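November, a little after nine in the evening

I have been reading about tea again, which is a mistake, because everyone who writes about tea wants me to buy something. Tonight it was a page from a shop called Trelldale that says a glass infuser bottle will change how I drink the stuff. I have been drinking it for 40 years. I would like to know what there is left to change.

Still, I ended up with the bottle question on my mind all day, so I'm putting it down before bed and then I intend to drop it.

The claim goes like this. You put leaves in a glass bottle with a metal cap, you pour in the water, you carry the thing around and sip from it, and the tea is supposed to be better than what comes out of a pot. Better how, the page doesn't say. It has a lot to say about ritual. I make tea at six in the morning in my socks with the radio on, and if there's a ritual in that it's mostly looking for the spoon.

Then there's the tray. The same people are very firm that you need a tray. The Parkgate catalog came last week and it has trays on nearly every page, lacquered ones, slatted ones, one with a drain and a little hose. I don't see the need for a hose. What I can see the need for is an edge. A bottle on a bare white table is one elbow away from a bad afternoon, and a shallow tray with a lip at least gives the spill somewhere to stop. So I'll give them the tray. I don't give them the price.

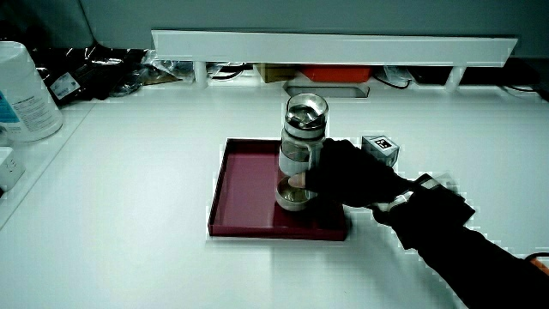 The color I'm less sure about. Dark red is handsome and it's what I would pick, and I'm suspicious of that too, since it's exactly what a person picks when they want tea stains to go unnoticed. My mother's tray was that way. We thought it was clean for years. A white tray would tell you the truth every morning and I doubt I could stand it.

What I really distrust is glass. I know, you can see the leaves open up, it's pretty, I've watched it at other people's houses and said the right things. But glass and boiling water is an arrangement I have never fully believed in. The old pot has a chip in the spout and has been dropped at least twice and it's still here. I asked at the counter in Núñez, the kitchen store by the bus station, what happens if you pour straight from the kettle. The answer was that it's "designed for that." I asked how hot. The answer was "hot." I went home without one.

And the shape bothers me. A tall bottle is a tippy bottle. They make them narrow so they'll fit in a bag, and then they show them standing up on a tray, where narrow is no help to anyone. You'd want to hold it low down every time you moved it. With a full one you'd be holding it right where it's hottest, glove or no glove, and I don't own a glove I'd want to smell of oolong.

Note to self about the cap. Metal caps look very fine under a kitchen light, I'll say that. They also get hot, and they also collect brown gunk in the thread that you can only reach with a pin. The thermos did this. I cleaned it with a pin for two winters, then I stopped looking, then I stopped using it. If I ever buy the bottle I am going to unscrew the cap in the store and look at the thread before I look at anything else, and they can think what they like.

Prices, so I have them written down and can't talk myself into misremembering. The Clultuvik set, bottle and tray and two cups I don't need, is 484 in whatever they use over there, and shipping is extra, and by the time you find out how extra you've already typed in your address. The bottle by itself holds 700 milliliters according to one page. Another page selling what looks to me like the same bottle says less. Neither one mentions whether that's with the leaves in.

Capacity matters to me more than ritual does. My pot does four cups. If a bottle does two and a bit then I'm up and down to the kettle all morning, and I have enough reasons to be up and down.

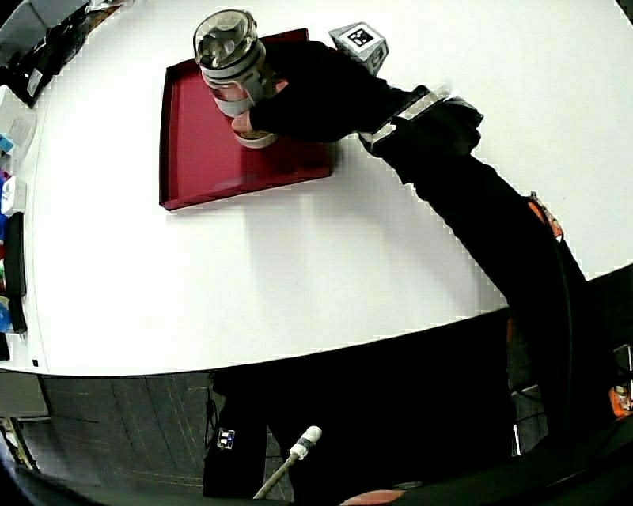 Posted from the kitchen table by the owner of one chipped teapot
Filed under: tea, things I haven't bought

Went and got the bathroom tray after writing that last part, the one the soaps used to sit on, and put a tall jar on it to see how I'd feel. Toward the back corner it looked right and was a nuisance to reach. In the middle it was easy to reach and looked like I was about to perform something. I moved it back and forth more times than I want to admit in ink. I filled it with cold water from the tap and moved it again. It didn't tip. That proves nothing, I was being careful, and I'm never careful at six.

I will say a red tray makes a glass jar look more expensive than it is. The color comes up through the bottom. I can see how they get people with that. I nearly got me with it, standing there with tap water.

Also tried a few leaves in the cold water, no strainer, to see what would happen. They floated. I gave it half an hour while I did the dishes. Most of them were still floating and the water had gone the color of a puddle. I drank it anyway. Thin, a bit grassy, not terrible. The page from Trelldale says cold brewing takes overnight, so in fairness to them I've put the rest in the refrigerator with a saucer on top and I'll taste it before breakfast.

If it's good I'll be annoyed. I have a jar already, I have a saucer, and the tray only has to go back to the bathroom if someone comes to stay.

Need: milk, dish soap, a new spoon for the tea tin.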